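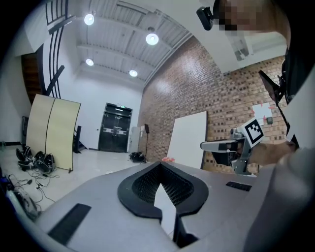
How far should a whiteboard stand from a brick wall before you fix it there?

Far enough for the battens behind it, and no farther. Mine are 3/4 inch thick, and that turned out to be the number that mattered.

Dec 4, 2019

Some notes on brick, boards and ceiling light, mostly so I can find them again.

The brick is reddish brown, with rows of darker bricks set back from the rest in a checkered pattern. It looks good and it is a poor surface to mount anything on. A flat panel touches only the bricks that stand forward. Drill where it suits the panel and half the holes land in a recess, where the anchor sits deep and the screw bends under load.

The tall white board is leaning against the wall for now. Leaning is fine for sketching at chest height. It is bad for writing near the top, where the surface tilts away from you.

Plan for fixing it:

Two horizontal battens, screwed only into the forward bricks. 5 anchors per batten. Pilot holes at low speed, no hammer setting near the edges of a brick. Board hung on the battens with 3 cleats, so it can come off for cleaning.

Dean Clegg suggested going into the mortar joints instead, as he did at his place in Lockwood. Mortar is easier to patch later. I tested one joint with a masonry bit and it crumbled, so brick it is.

Second subject, glare. The ceiling is white and ribbed, with parallel beams and round lights. A glossy board tilted back picks up the lights as bright spots. Vertical, the reflections move up and mostly out of the reading area. I checked this with a sheet of acrylic and a level before buying any hardware.

Hardware came to 49 dollars, including a spare bit. Kazimiera Walczak has a longer level than mine and I have asked to borrow it in December, after she finishes her shelves.

Still undecided: whether to paint the battens gray or leave them raw.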